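Learning to Cook for One Person

My mother cooked for six people every evening, and for this reason I never learned to cook a small amount. When I moved to Plencombe in February, I made soup the way she made it. I ate this soup for nine days. On the last day I could not taste it any more, I only knew it was soup.

I think many people who live alone for the first time have the same experience. The recipes are written for families. If the recipe says four portions, you can divide by four, but how do you divide one egg? And the shop near my apartment sells carrots only in a big bag. So in the beginning I threw away a lot of food, and I felt ashamed each time, as if my grandmother was standing behind me.

My neighbor Rasmus Grīnberga has lived alone for 14 years, and he gave me the advice that helped most. He told me to stop thinking about dinners and start thinking about parts of dinners. He cooks rice, one kind of beans and some vegetables, and he keeps them apart. Then each evening he puts them together in a different way. With soy sauce it is one dinner, with tomato and cumin it is another.
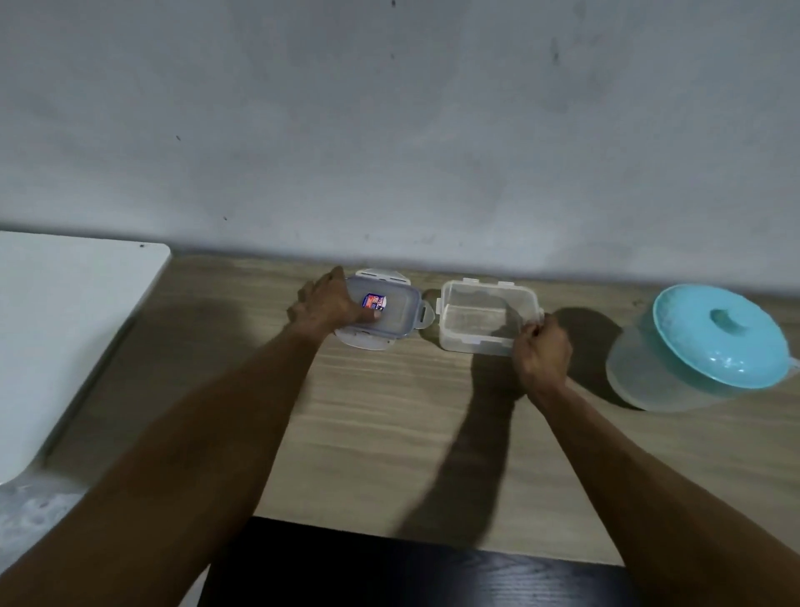 I was doubtful about this at first. In my family a dish is a dish, and you do not build it from pieces like a toy house. But after some weeks I noticed that I was less tired in the evening. The decision was already half made. I needed only to choose the sauce, and a sauce takes five minutes.

Of course there were mistakes. Cucumber does not like to wait, it becomes sad and soft. Potatoes in the freezer were a disaster for me, they came out like wet sand. Boiled lentils, on the other hand, are very patient. Cooked onion is also patient, and I now fry a big pan of it when I have a free morning and use a spoonful in almost everything.

The money surprised me too. I wrote down what I spent on food, and the second month was 61 dollars less than the first. Some of this is because I stopped buying sandwiches at work, so I cannot say it is all from the cooking.

What I still miss is the noise. A kitchen with one person is very quiet. My friend Su-bin Chae had the same complaint, so now we sometimes call each other while we chop the vegetables. We do not talk very much. She tells me what she is making, I tell her what I am making, and usually hers sounds better. Last time she made a cold noodle dish with pear, and I have asked her for the recipe, but she says she does not measure anything. I will try it with half a pear and see.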